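About Us

Gonero is a small school of languages and bookkeeping in Javosthorpe. We teach adults who work during the day and want to learn something useful in the evening. Our classrooms are on the upper floor of the old seed warehouse on Plundedcombe Street, and the door is open from four in the afternoon.

How the school began

The school was started by Cyprian Sowa and his aunt, Mrs. Chmielewska. Mrs. Chmielewska kept the accounts of a bakery for many years, and people in the neighborhood came to her kitchen with their letters and tax papers. She helped them, but after some time she said that it would be better to teach them. The first course had 9 students and one table. Mr. Sowa taught English at that table before supper, and after supper his aunt taught how to read a balance sheet.

Today we have 119 students in the evening program. Some of them come for only one course, and some stay with us for several years. We are glad of both.

What we teach

We offer English for work at three levels, Polish for beginners, and basic bookkeeping. The bookkeeping course takes 40 hours and includes payroll, invoices and the yearly closing. Students work with paper ledgers in the first weeks and move to the computer afterwards. We know that this is an old way of doing it, but our teachers like it, and former students often tell us that they still make their first notes by hand.

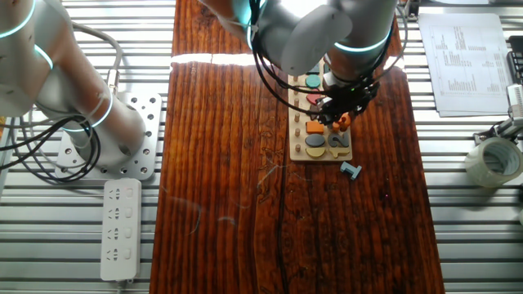 The language courses are built on speaking. In every lesson each student speaks to the teacher and to at least one other student -- also the shy ones, with patience. We give homework, but not much of it. A person who comes home from a long shift should be able to finish it before going to bed.

Our teachers

All our teachers have worked in another job before they came to us. We have a former customs clerk, a nurse and a man who sold farm machines in two countries. They know how people talk in an office or at a counter, and they bring this into the lesson. Mrs. Chmielewska no longer teaches a full course, but she still checks the final exercises in bookkeeping, and she is strict with them.

How to join

New courses start in September and in February. In July the school is closed. Before you sign up, we invite you for a short talk, without a fee, so that we can find the right level together. You can pay for the course at once or in monthly parts.

If you have missed the start of a language course, please write to us anyway. It is often possible to join in the second or third week -- for bookkeeping, we ask you to wait for the next start.

The office answers calls and letters from four to eight in the evening.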